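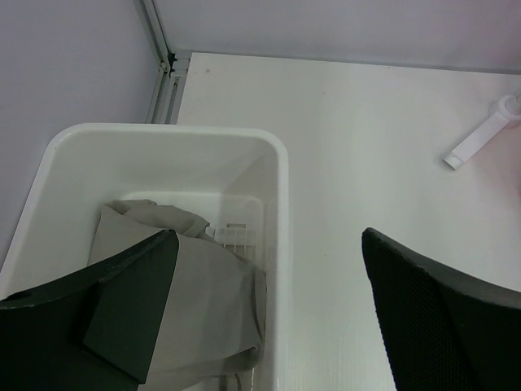 Thaís Toledo

Le bras de l'atelier, côté pince

J'ai mis deux hivers à construire un bras robotisé capable de faire ce que je refuse de faire moi-même : ramasser un chiffon. Il habite à l'atelier partagé de Hullunlow, sur une table blanche calée dans un angle, et il vient de là-bas tout ce que vous verrez sur cette page. J'ai commencé par la vue depuis le poignet, parce que c'est celle que je regarde le plus, généralement en soupirant.

Poste de travail, vu du poignet. Bac blanc dans le coin, chiffon gris en tas, un doigt de la pince au-dessus du tissu et l'autre dehors, au-dessus de la table. Le grand fauve et sa proie. La proie garde son calme.

Les doigts. Noirs tous les deux. À gauche on voit bien le patin plat, mat, à bords biseautés ; à droite, la surface finement perforée. J'ai longtemps cru que le plus dur serait le logiciel. Puis j'ai passé un mois de juillet entier sur des patins, avec 23 versions dans un tiroir et un jeu de 3 mm que Wahyudi Lumenta me rappelle encore avec une délicatesse toute relative.

Le chiffon. Gris, froissé, plié sur lui-même. Pour un humain, c'est un chiffon. Pour le programme, c'est une montagne différente à chaque essai. Ratih Liew m'avait conseillé de débuter par des cubes. Ratih a souvent raison et je la remercie de ne pas le dire plus de deux fois par semaine.

La grille blanche, à moitié cachée derrière le tissu. Blanche contre la paroi d'un bac blanc : un choix de coloris que je recommande à tous ceux qui trouvent la détection d'objets trop facile.

Le coin. Des murs gris lavande, très pâles, et un profilé en aluminium rainuré à la jonction. C'est de loin la partie la plus droite du projet. Haziq Gunawan l'a posée, je n'ai eu le droit de toucher à rien.

Prochaine étape : recaler l'ouverture de la pince, puis refaire une série de 206 prises. J'en avais annoncé 500 au reste de l'atelier, un soir d'optimisme. Les plans des doigts sont dans le classeur Zovevley, étagère du bas, à remettre à sa place après lecture.

Mis en ligne le 16/01/2023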